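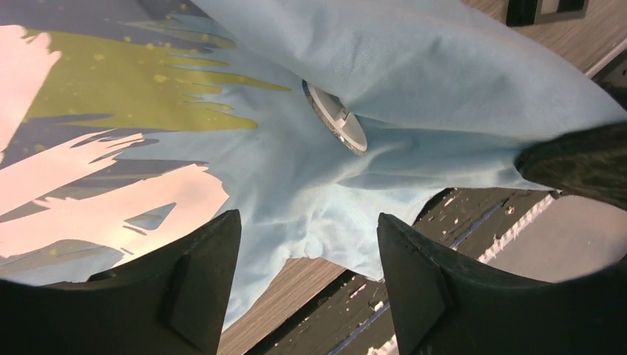

Folding and returning T-shirts: frequently asked questions

These answers are for people who wash, fold and send back shirts for the Canura hire range. If your order came from the Zinine shop, the folding advice still applies but the returns address is different and is printed on your delivery note.

How do I fold a T-shirt with a large print?

Lay it face down on a clean table and smooth it out from the middle towards the hems. Fold one side in to the middle of the shoulder, then turn the sleeve back on itself. Do the same on the other side. Bring the bottom hem up to the collar and turn the shirt over. The print should be on the outside, with no hard crease across it. If the print sits off to one side, move the first fold outwards by a couple of centimetres.

The shirt keeps bunching up when I spread it. What am I doing wrong?

Usually it has been picked up by the middle. Find the two shoulder seams, hold one in each hand and give it a single shake. Lower the hem on to the table first and let the rest follow. Light jersey slides about on a polished surface, so put a cotton sheet or a tea towel underneath.

Do I need to iron it?

No. Small creases are fine. If you want to iron a shirt for your own use, turn it inside out and use a cool setting. Never iron directly on the print.

What temperature should I wash at?

30 degrees, inside out, with similar colours. Pale blue and other light shades pick up dye easily, so keep them away from new denim and anything red. Do not use bleach or fabric softener. Softener makes the print lift at the edges after a few washes.

Can I tumble dry?

Plain shirts, yes, on low. Printed shirts should be dried on a line or a rack.

The paint-effect print looks uneven. Is it faulty?

The Pärn designs are drawn with rough edges, drips and speckles, and the colours overlap. No two sizes line up in exactly the same place on the chest. A print is faulty if it is cracking, peeling or sticky to the touch. Send us a photo before you post the shirt back.

How should shirts be packed for return?

Folded, one on top of another, in the bag they came in. A standard bag takes 12 adult shirts. Please do not roll them. Rolled shirts have to be opened out and folded again before they can go on the shelf, and this slows down your refund.

Should I check for anything left in the folds?

Yes, run your hand over each shirt before you close the bag. Hair clips, coins and socks are the usual finds. Found items are kept until the end of the following month and then given to charity.

Who collects the bags?

Stevomport. Collections are made on Friday between 9am and 1pm. Leave the bag somewhere dry. If it is over 900 g there is no extra charge, but you must tick "large" on the label or it will be left behind.

What if a shirt is stained?

Send it anyway, in a separate bag, with a note of what caused the stain if you know. Do not try to scrub a printed area. We do not charge for ordinary food or grass marks. Paint, ink and bike oil are charged at the replacement price on your order.

Can I keep a shirt?

Yes. Choose "buy" on your account page before the return date and it will come off your next collection list.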